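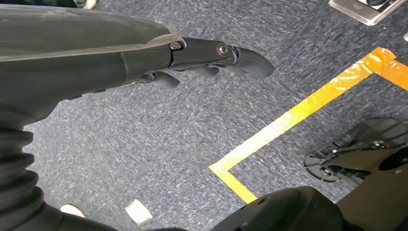 Tape on the floor is the cheapest part of teaching a robot and the part people skip. If the robot stood two inches to the left for your last batch of demonstrations, every reach it learned is two inches off today, and it will go on making that reach with great confidence until somebody moves it back. Mark the spot before the first run. Yellow-orange tape shows up well on a dark blue-gray carpet, and corners matter more than long straight sides, so lap the strips where they meet and press hard. The overlap will wrinkle and look like a child did it. Fine. Replace a strip when it lifts, but lay the new one down before you pull up the old one, or you'll be guessing where the corner used to be.

More tips from the shop, in no useful order:

Warm up without recording. The first 7 runs of the day go in the trash anyway. Your hands have forgotten the lag overnight, and the robot doesn't need to learn how you behave before coffee.

Slow down, then slow down again. When you drive by remote control you'll want to close the fingers the moment they look close enough. Wait a beat. A finger that brushes the cup on the way in teaches brushing the cup.

Pick one way to do the job. If you fold a dish towel in thirds on one run and in half on the next, you'll get a robot that starts in thirds and has doubts. Ilaria Sanna writes the method on an index card and clips it where the driver can see it - one card, no variations, no artistic license.

Do move the object, though. Same method, different starting places. A mug that always sits on the same coffee ring produces a robot that is brilliant at that coffee ring.

Keep your fumbles if you recover from them. A dropped sponge picked up again is worth having. A dropped sponge followed by you walking over and kicking it back into place is not.

When you guide an arm by hand, hold it behind the wrist. Grabbing the fingers feels friendlier, but you'll bend them into positions they can't reach alone. Keep your own thumb out of the joints, too. Ask me how I know.

Take breaks by the clock. We stop after 13 minutes of driving, whether or not the driver feels fine. Drivers always feel fine. Their last three runs say otherwise.

Pick lint and paper scraps off the carpet between batches, and check the joint screws while you're down there. A quarter turn loose shows up as a fingertip that lands somewhere new each time, and you will blame the software for a whole afternoon.

Name your files like an adult. "Towel final good 2" meant something to me in August. Task, driver, run number. We got up to 70 usable runs out of our best day, and I can still find every one of them.

Put the tape back in the drawer by the door. It's the only roll we have.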